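Service Robots in Occupied Buildings
Handout 4: Wiping, and the rules for it
Notes by Rasmus Ots. Corrections to Raimonds Ķēniņš, who enjoys them.

Read this before the lab. Last February half the group read it after, and the write-ups were very creative.

4.1 Where the standards stop

The standards you met in Handout 2 are good on the big things: risk assessment, emergency stops, speed and force near people. They say very little about how to clean a sink. That part is left to "the integrator," a person who sounds experienced and well paid and who for this course is you. So we have house rules. They started as one page and have grown every time somebody surprised us.

4.2 House rules for wet-room work

Cloth. One color per zone, and the zone goes in the task file by name. For the lab, blue is basins and vanity tops. Red is toilets. A cloth that has touched the floor is a floor cloth for the rest of its life, whatever color it used to be.

Grip. Bunch the cloth so there is fabric between the fingers and the surface on every side that might make contact. Ceramic chips. So do fingertips, and the fingertips come out of the lab budget.

Force. Set the contact limit before the first stroke and write it down. "Gentle" is not a number. The Trella controller will accept a blank field and use its default, and we would like you not to find out what that is on a Saturday.

Order. Flat rim first, then the basin walls, then the floor of the basin and the drain. Faucet last, with a fresh fold. If your planner prefers another order, your planner can explain itself in the report.

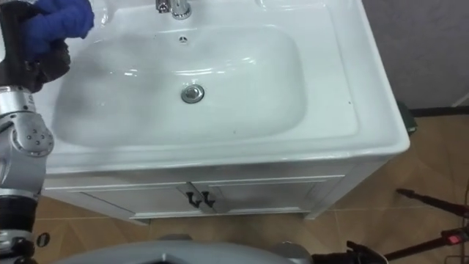 Fig. 4.1. Cloth on the flat rim, left of the basin. Note the fabric bulging out past the fingers.

Two things to take from Fig. 4.1. The first is the grip, covered already. The second is the floor. Before any run, one person walks the work area and logs everything standing or lying on the tiles, including stand legs and small round things. "It was there already" is a perfectly good log entry, provided you make it before the run.

4.3 Stopping

One person holds the stop and does nothing else. Not the laptop, not the phone, not the coffee. Raudsepp's old rule was that the stop holder should look bored and slightly resentful, and I have never improved on it.

After any stop, open the log, write the reason, then restart. "Unknown" is allowed once per session.

4.4 What to hand in

Task file with zones and cloth colors
Contact limit, with units (yes, units)
Floor log, signed before the first run
Stop log, even if it is blank

Upload to Tasotar by Saturday, December 4, 2021. Keep it under 4 pages. The record is 27, and it was mostly screenshots.

Reading for next time: the Nusance case notes, sections 1 and 2. Section 3 is about carpets and can wait.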